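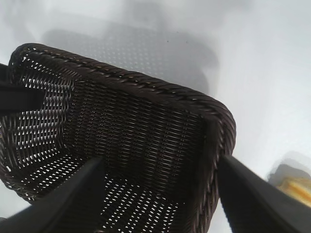
Rim-first grasping is a method in robotic manipulation for taking hold of open containers whose walls are perforated, woven or otherwise full of gaps. The grasp is planned on the rim alone and the wall is treated as unreliable surface data. The method was described by Kamil Brabec and Naledi Khumalo under the name Memov, which is also the name of the software that implements it. A dark woven basket with a thick braided rim is a typical target: the open weave lets a pale background show through as rows of small bright openings, while the rim presents a continuous raised edge. Wrist-mounted cameras are used throughout, so that the fingers of the gripper and the edge to be grasped appear in the same view.

Background

Conventional grasp planners estimate a surface from depth or stereo images and look for opposed contact points on it. With perforated walls, some pixels return the colour and distance of the wall and others return whatever lies behind it. The reconstructed surface is then broken up, and contact points may be placed in mid-air. Earlier work by Firdevs Tuncer filled the gaps by smoothing, which gave acceptable results on coarse wire mesh but rounded off the rim and moved its estimated centre line inward.

Method

Memov divides the image into bands of repeating texture and bands of continuous edge. Regions with a strong periodic pattern are labelled as wall and excluded from contact planning, although they are kept for collision checking. The remaining edge is fitted with a closed curve with rounded corners. Candidate grasps are sampled along the straighter sections of the curve and ranked by clearance for the inner finger, then by distance from the nearest corner. Corners are given a low rank - the braid often widens where it turns, and its thickness is harder to estimate.

Cast shadows are a known source of error. Light passing through an open weave can project a faint copy of the pattern onto the supporting surface, and the periodic texture test may accept this copy as part of the container. Radoslava Tóth added a contrast threshold that rejects most such regions.
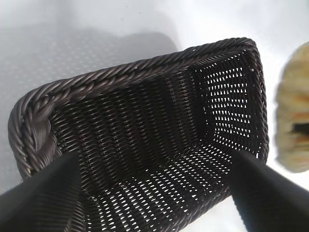

Source: Memov project, wrist camera. Speckled shadow on the white surface to the left of the basket.

Evaluation

The method was tested on a set of 14 containers, including baskets, colanders and slotted trays. In 193 attempts, 158 ended with the container lifted and held level. Most of the failures involved soft rims that deformed as the fingers closed. Performance was not greatly affected by the colour of the container, but dropped under strong light from behind, where glare through the openings obscured the lower edge of the rim.

Limitations

The method assumes a rim that is visible for most of its length and stiff enough to carry the load. It does not model the contents of the container, and a full basket may tilt when lifted from one side. Milovan Papadopoulos has proposed a second grasp on the opposite rim as a remedy, at the cost of needing two arms.

See also

Grasp planning
Visual servoing
Texture segmentation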